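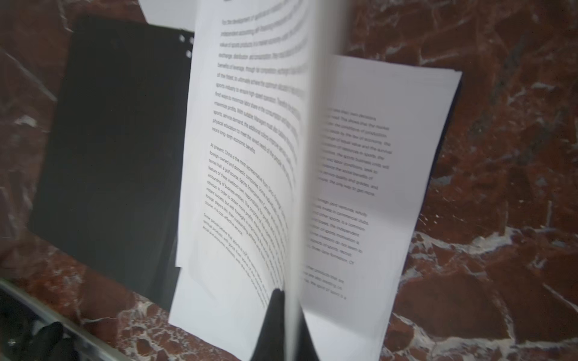
1/ Month three of automated page turning in the Grelis document room. Notes for anyone planning the same.

2/ Stapled sets are the hard case. Bound volumes lie fairly flat. A stapled report curves up at the spine and the lines of print bend with it, so text near the gutter reads badly.

3/ Throughput: 204 pages an hour on a good stack. A practised clerk at Hakar does more, but not for 7 hours.

4/ The job has changed more than the headcount. Clerks used to turn and scan. Now they prepare stacks, clear double turns and check the text output. Same grade, same pay, for now.

5/ Checking is the tiring part. Turning pages let your mind wander. Reading 50 flagged lines in a row does not. We asked for a break every 30 minutes and got it in February.

6/ The Sestitach software flags a line when it can't read it. It does not flag a line it has read wrongly. Translated reports are worst: the English is odd to begin with, so a misread word looks like all the others.

7/ Open question: who signs off a set. Mfinanga wants the clerk's initials on every one. The clerks say they can't initial pages they haven't turned. I think they're right. Meeting at 2 pm, will add the outcome to this thread.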